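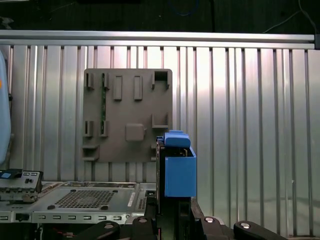 MEDIA RELEASE
25 September 2025

Millness workshop members open the doors on their home-built assembly arm

Members of the Plomberg shared workshop in Millness are inviting neighbours, students and anyone with a soft spot for tinkering to come and meet the robot arm they've been putting together, evening by evening, for the past 14 months.

The project goes by the name of Votent, and it started when Ji-hoon Chae wanted help with the fiddly job of fitting small parts onto panels at home. One bench became two, the two benches outgrew the garage, and before long the whole lot had moved over to Plomberg, where there was more room and (just as welcome) better coffee.

"I thought I'd be done in a month, and my family has been very kind about reminding me of that," said Ji-hoon. "But every week someone would wander over from the next bench with an idea or a spare bolt, and I can't tell you how much I've enjoyed the company."

Votent is being taught to pick up a plastic part, hold it steady and bring it to its place on a panel. The bracket work and clamps were looked after by Min-kyu Ki, who went through 87 versions of one clamp before settling on a shape he liked.

"I still have most of them in a tub under the stairs," said Min-kyu. "People are welcome to take one home!"

The build has cost about $2,000 so far, of which $900 came from a sausage sizzle and a raffle held in August. The members would like to thank everybody who bought a ticket, and the Shin family for the loan of their trailer on moving day.

Visitors can watch the arm at work, have a go at steering it themselves and ask as many questions as they please. Children are very welcome with a grown-up, and no experience is needed. The drawings and parts list will be on the bench for anyone who'd like a copy.

Entry is free. For session times, or to arrange a school visit, please ask at the front desk of the Plomberg workshop, Millness.

ENDS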